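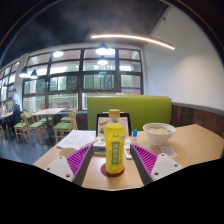
Lunch table in the Fonau room: yellow drink on its coaster, a bowl with green garnish to the right.

Come eat lunch with us and tell us what bugs you about the table!

Luvo is looking for 23 people to join a small study on everyday tabletops – where the drink goes, where the bowl goes, what gets shoved aside when you need room for your papers. We think the stuff people do without thinking is fascinating, and we'd love to watch you do it.

Sessions are at our place in Fonau, every Thursday in June, and take 3 hours with a long break. You'll eat a meal, clear up, set the table again the way you like it, and talk it over with Annelore Brinkmann, who has been looking forward to this one all year. Bring your own mug if you're attached to it.

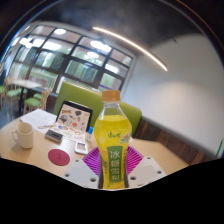
Same table, with the mug, a round coaster and the printed papers. The label on the bottle reads 冰糖雪梨 (rock sugar and snow pear).

You should be 18 or over and fine with having your hands filmed (no faces). No experience needed. Messy eaters are very welcome, and so are left-handers – we only have four signed up so far! Please tell us about any food allergies when you write.

Lunch and drinks are on us, and we cover your bus fare from Lorby or Rieger.

To sign up, send Finn Thiele a short note with your name, a phone number and the Thursdays you can make. He'll call you back to set a time.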